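About us

3 min read

Uveck makes and mends desk tops and tables. We started in April with two trestles and a borrowed sander, in the back half of a unit Trefor Probert was already renting. Now there are 5 of us. Still the same trestles.

Most of what we do is pale boards. Light colour, plain edges, a hole for cables if you want one. Trefor cuts, Yu-na Baek does the finishing, Kathleen Ó Riain answers the phone and does the drawings – usualy at the same time.

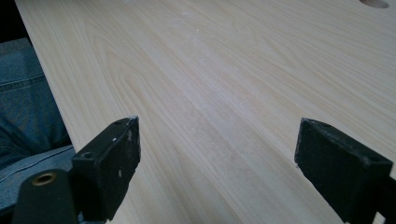
Pale board, round hole at the top. Still needs a wipe.

People ask about the grain. We lay it lengthwise unless told otherwise, and we try to keep the big arches near the middle where you'll see them. No two alike, so please dont send us a photo and ask for that exact one.

Dust is the daily battle. Soft cloth, then another soft cloth, then Yu-na looks at it sideways under the lamp and we do it again.
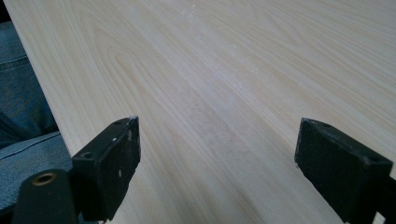 WORKSHOP

Jeans and old jumpers, no dress code. Kettle by the door. Rhonda Beaudoin runs deliveries, Jae-in Cheon does repairs – wobbly legs, ring marks, chipped corners, bring them in. Collections by arrangement, ring first. Quotes are free and take us 2 days, 3 if Kathleen is away.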